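Hand-Held Gripper Tracking Loss During Tabletop Demonstrations: Fault Report

Nia Hopkin, Rajkumari Rathore, Iolo Rees
Project supervisor: Olga Quezada
Reading time: 8 min

1. Summary

During the November collection block, the left gripper of our two-handed demonstration set lost its pose estimate repeatedly while the software went on reporting it as tracked. The fault was found only when a recorded demonstration was replayed on the Kiliris arm and the arm drove its fingertips into the test table. No person was hurt. One fingertip was broken and the wrist force sensor had to be recalibrated.

We traced the failure to two causes acting together. The first was a pose filter that held its last good value without limit when the marker cube was not detected. The second was a wrong face offset in the calibration file for the left cube, which made the filter reject good detections in certain wrist positions. This report covers the incident, the tests used to separate the two causes, the changes made, and what is still open.

2. Background

The project aim was to record household tidying tasks with hand-held grippers and play them back on a two-arm station. The grippers are a matched pair. A cube with printed fiducial markers is fixed to the back of each one, and a head camera sees the cubes while the operator works. Position and orientation of each gripper are computed from whichever cube faces are visible. Finger opening is measured separately by an encoder in the handle.

Recording is handled by Plurngate, the logging program written by last year's group. Plurngate takes the raw marker detections, passes them through a filter, and writes one pose per gripper per camera frame. It also writes a status flag. The flag has three values: tracked, predicted, and lost. Our replay script was written to refuse any demonstration containing a frame marked lost.

We inherited the filter and did not review it at the start of the project. The handover notes described it as "stable, do not touch," and we took this at face value. Branwen Gwilliam, who wrote most of the original code, later confirmed that the filter had been tuned on a fixed bench setup where the cubes were never hidden for more than a moment.

3. The incident

The demonstration being replayed was a short pick task. The operator reaches to a low table with both hands, closes the left gripper on a small object, lifts it, and moves it to the right. The recording had passed all automatic checks. Replay was at reduced speed with the force limit set to the lab default.

The left arm followed the approach normally. At the point where the gripper should have slowed and leveled out above the table, the commanded pose stopped changing, then jumped downward in a single step. The arm controller interpolated the step as a fast move. The fingertips struck the tabletop and the force limit stopped the arm. Rathore pressed the emergency stop immediately afterward, at 3:40 p.m. by the lab log.

The contact force was above the rated load of the printed fingertip, which split along a layer line near the mounting hole. The table was marked but not otherwise damaged.

The station was locked out until the next morning. Quezada required a written explanation before any further replay, and restricted us to recording and offline analysis in the meantime.

4. First checks

We began with the arm, because a mechanical or controller fault would have been the more serious case. The joint logs showed that the arm had gone where it was told. Commanded and measured joint positions agreed through the whole motion up to contact. The controller was ruled out.

The recorded pose file was examined next. The left gripper position was constant, to the last decimal place, over a long run of frames just before the jump. A hand held by a living person is never still to that degree. The status flag over the same frames read tracked. The right gripper showed normal small motion throughout.

We then searched all recordings made since the start of the block for runs of identical poses. The search found 554 such runs in the left gripper data and 2 in the right. Most were short and would have passed unnoticed in replay. The longer ones were nearly all in low reaching motions, where the operator tips the wrist forward and the top face of the cube turns away from the camera.

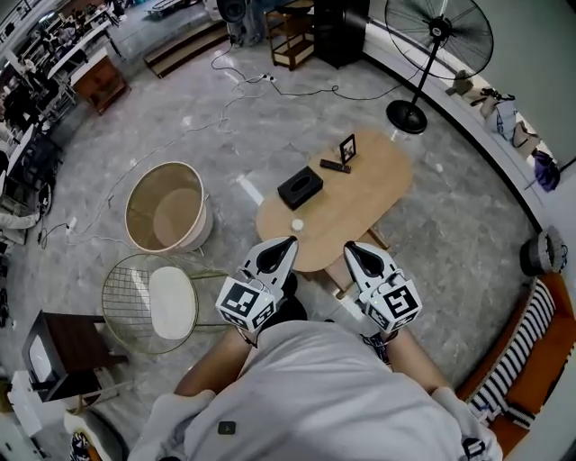
To reproduce the fault without the arm, Rees repeated the approach motion at a low table while we watched the raw detections and the filter output side by side. The motion was broken into separate wrist angles and each was held for several seconds. Raw detections of the left cube continued at angles where the filter output had already frozen. This was the first sign that we were looking at more than simple loss of view. The markers were being seen, and the filter was throwing them away.

5. Cause A: unlimited hold

The filter predicts forward for a short time when no detection arrives. After that it is supposed to stop and set the flag to lost. In the code, the timer that controls this is reset whenever a detection arrives, including a detection that is then rejected as an outlier. As long as rejected detections kept coming, the timer never ran out, the pose stayed at its last accepted value, and the flag stayed at tracked.

A second error in the same function meant that the predicted state was only set if no detection of any kind had arrived. A frame with a rejected detection was therefore labeled the same as a frame with a good one. Our replay check depended entirely on this label.

When the filter finally accepted a detection again, it moved to the new pose in one frame. There was no limit on the size of this step.

6. Cause B: wrong face offset

Each cube face has an entry in the calibration file giving its position relative to the gripper fingertip. For the left cube, one face had been entered with the sign of one axis reversed. When that face was seen alone, the computed fingertip pose was wrong by several centimeters, and the filter correctly treated it as an outlier. When a second face was also visible, the combined estimate was usually close enough to be accepted.

The reversed sign dates from the replacement of the left cube in the second week of the project. The original cube had come loose and a new one was printed and glued. Hopkin measured the new offsets by hand using the Ostapchuk jig and typed them into the file. The jig holds the gripper with its back toward the person measuring, and the axis drawn on the jig does not match the axis used in the file. The right cube was never replaced and kept its original values.

No check was run after the change beyond looking at the live view with the gripper held upright. In that position two faces are visible and the error does not show.

7. Confirmation tests

We tested the causes one at a time using stored raw detections, so that the same input could be run through each version.

With the calibration corrected and the old filter kept, almost all of the left gripper freezes disappeared. The few that remained came from frames where bad detections were caused by reflections on the marker faces.

With the filter corrected and the old calibration kept, the freezes were still present but were labeled lost. The incident recording was refused by the replay script, as intended.

With both corrected, the incident recording gave a smooth approach and a final height above the table that agreed with the right gripper data. We take this as sufficient evidence that both causes were needed for the collision. Cause B produced the rejected detections. Cause A hid them.

We also ran a set of 3000 frames recorded with the grippers clamped to the bench in known positions. Fingertip error for the corrected left cube was in line with the right cube on every face.

8. Changes made

The filter timer now resets only on accepted detections. Frames with rejected detections are labeled predicted until the timer runs out and lost afterward.

The replay script no longer relies on the flag alone. It checks for repeated identical poses and for steps larger than a fixed limit, and it refuses the file if either is found. The check runs again on the arm computer before motion starts.

Calibration values can no longer be typed in directly. The new procedure records a short clip of the gripper being turned through all faces with the fingertip held in a fixed cup, and solves for the offsets. The jig has been relabeled and is kept only for rough assembly.

The lab default force limit was lowered for all replays over a hard surface. Fonum fingertips with a softer pad have been fitted on both arms. These deform before they break, which reduces the load on the wrist sensor.

All recordings from the affected period were reprocessed from raw detections. Files in which the left gripper was lost at any point during a grasp were discarded.

9. Open points

Reflections from glossy markers still cause rejected detections under some lighting. Matte prints have been ordered but not tested.

The step limit in the replay script was chosen by looking at good recordings and adding a margin. It has not been tested against fast motions, and Rees considers it likely to refuse some valid files.

The finger encoder and the camera use separate clocks. We found a small drift between them while going through the logs. It played no part in the incident and was not pursued. The next group should measure it before recording any task that depends on release timing.

Gwilliam has the corrected filter code for review. Until that is signed off, replay is limited to reduced speed with a second person at the emergency stop.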